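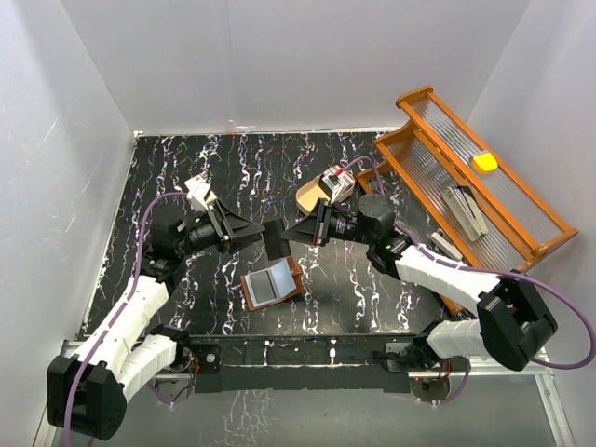 Pirley Desk Mic - my notes after a year of streaming with it

Price: $197 with the short arm, a bit less if you already own one
Sold by: Grundeo
In the box: mic, foam cover, short arm, desk clamp, USB cable (6 feet)

Hi, it's Elżbieta! A bunch of you ask in chat what mic I'm on, so I finally made a page for it and I can just paste the link from now on. I stream cozy games and the occasional long horror night, I use a 2D avatar, and I talk basically nonstop for four hours. So the mic matters more to me than nearly anything else I own (sorry, graphics card).

Before this I had a Lindqvist headset with the little bendy mic. It was fine for voice calls. On stream I sounded like I was ordering fries at a drive-through, and every time I laughed it clipped. When I moved to the Pirley my regulars noticed in the first five minutes, and one of them thought I'd been sick before and had gotten better.

What I like

It picks up what's in front of it and mostly leaves the rest alone. My keyboard is loud and my upstairs neighbor is louder, and on the recordings you get a bit of keyboard and almost no neighbor. The mute button is a touch pad on top, with a light that goes red when you're muted. You can see it from across the room, which has saved me from at least one very embarrassing snack break.

There's a headphone jack on the back so you can hear yourself with no delay. I keep mine low, just enough to notice if I'm drifting away from the mic when a game gets tense.

It also doesn't mess with my face tracking. I was worried about that, because my old stand used to hide my chin from the webcam and my avatar's mouth would freeze half open. With the arm coming in low from the left side it stays out of the way.

What I don't like

The clamp. It only opens to 2 inches, and the screw pad is hard plastic, so I stuck some felt on it to keep it from chewing up my desk. The short arm also droops if you add a heavy pop filter. Tighten the middle joint first and leave the foam on instead, it does the job for most voices.

The software is a mess. I installed it, changed the light color, and took it right back off again. You don't need it, the mic remembers the color.

My settings

Gain knob a little under halfway, mic a hand's width from my mouth and slightly off to one side. In my streaming program I run a light noise gate and a gentle compressor and that's it. If you whisper a lot (ASMR people, hello!) you'll want more gain and a quieter room than mine.

Should you get the bigger one?

Grundeo also sells the Pirley Studio for $387. I borrowed one for two weeks in April and it does sound warmer, but you need a separate audio box to plug it into and my viewers couldn't tell which nights I was using it. If you also sing covers, maybe. For chatting and games I'd put the difference toward a new model rig or some decent lighting.

Colors: black, white, and a lilac called Elbridge, which is the one I have and yes, I picked my overlay to match it.

Page last updated 22/05/2018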